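Packet Swap FAQ

Welcome! If you've found us, you probably have a drawer somewhere that's full of single-serve packets. Coffee sticks, soup powder, drink mixes, the sugar from a hotel you stayed at years ago. So do we, and we love it. The Clurarwood Packet Swap meets once a month so people can trade the ones they don't want for ones they've never tried. These are the questions that come up most, by email and at the door. The next swap is 7th July, doors at 6, in the back room of the Clurarwood library annex.

What counts as a packet?

Anything sealed, single-serve and dry. Stick packs, flat sachets, those little pillow-shaped bags, tea bags if each one has its own wrapper. If you can slide it into an envelope without making a mess, it's welcome. We get a lot of instant coffee and a lot of lemon tea, and lately a wonderful run of seasoning powders that people have been putting on popcorn (try it!).

What doesn't count?

No liquids. We did allow ketchup and soy sauce in the first few months and the tablecloths have never been the same. No medicine or vitamins of any kind, please, even the fizzy ones. Nothing homemade and nothing you've decanted into your own bag. Protein powder is fine if it's in its original single-serve packet.

Do I have to bring something?

Yes, at least 6 packets. They can all be the same. If you bring 6 you go home with 6, if you bring 12 you go home with 12. The upper limit is 40 per person, and that's only because one glorious evening somebody arrived with a suitcase and the sorting ran until closing time.

Does it cost anything?

No. There's a jar for the kettle fund. We have two kettles now and would dearly like a third.

How does the trading work?

You drop your packets at the sorting table when you come in and get a card with your number on it. For the first 30 minutes everything is being laid out and you can look but not take. That's my favorite part of the night. People pick things up, hold them to the light, shake them next to their ear and make guesses. Then Rangi Costigan rings the bell and we go up in small groups, six packets at a time, until the cards are used up.

Is one packet always worth one packet?

Always. We tried a points system with fancy hot chocolate worth more, and it made everybody grumpy. A sugar stick is worth the same as a saffron milk mix. You'd be amazed how often someone really wants the sugar stick. One of our regulars collects only sugar, and her albums are gorgeous.

Do you check dates?

We do. Every packet needs a readable best-by date or it goes in the "looking only" basket. If the date is written in an order you're not used to, ask. Plenty of imported packets put the year first. Anything past its date can still be swapped as a collectible, with a green dot sticker on it, and you promise not to eat it.

What about allergies?

Please take this one seriously. We can't vouch for what's inside anything, and with packets from other countries we often can't read the whole ingredient list between us. If you have an allergy, stick to packets whose labels you can read in full. The tasting corner is separate from the trading tables and you never have to go near it.

I can't read the label. How do I know what I've got?

Half the fun! Start with the pictures and the shape. Slim sticks are very often drinks, but plenty of seasonings and sweeteners come that way too, so don't bet your breakfast on it. Phone translation apps do well on flat packets and badly on shiny curved ones, so smooth the packet down and tilt it away from the lamp. If that fails, put it on the mystery tray. Somebody in the room can usually read it, and they love being asked.

Can kids come?

Yes, and they're excellent at it. They go straight for the packets with cartoons on them. Under-12s need a grown-up with them, and coffee goes home in the grown-up's bag.

How should I store my haul?

Flat, dry and out of the sun. I keep mine upright in recipe-card boxes, sorted by color (I know, I know, it makes no sense, but it looks so cheerful when you open the lid). Don't use rubber bands on stick packs. They crease the seal, and a creased seal is where the damp gets in. If a powder has gone hard, it's one for the album.

Do the colors mean anything?

Not officially, and every maker does its own thing. But once you start looking you can't stop! Blue and gold turn up together all the time, and I could happily fill an entire page of an album with nothing else.

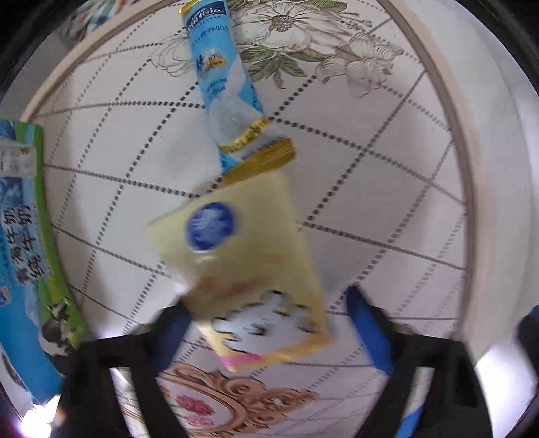

A blue stick packet with gold at both ends, and a pale yellow sachet with orange lettering.

Which end do I open?

Look for a notch or a printed line first. On stick packs without one, pinch a little below the seal, tap the powder down to the other end and tear straight across. If you want to keep the wrapper for an album, cut it with small scissors right along the inside of the seal, empty it, and brush it out with a dry pastry brush. Never rinse it. Paper-backed ones curl up and stay that way.

Can I mail in packets if I live too far away?

You can, and we'd be thrilled. Mail swaps run twice a year, with the next one in March. Send up to 12 packets in a padded envelope with your wish list (three lines at most, please, we do read them all) and enough postage for the return trip. From outside the country, write to us first, as the rules on dried milk and meat powders can be fussy.

Can I request something?

There's a wish board by the door. Write what you're after on a slip and pin it up. Ginger tea gets asked for constantly, so if you have any spare, you'll make friends fast.

Can I start a swap in my own town?

Please do! You need a table, a kettle and a bell. Write to us and we'll send you our card template and the sticker sheet.

Related pages

How to make a packet album
Swap report: the night of the popcorn powders
Getting to the library annex
Mail swap rules and wish list form
Green dot stickers explained
Kettle fund update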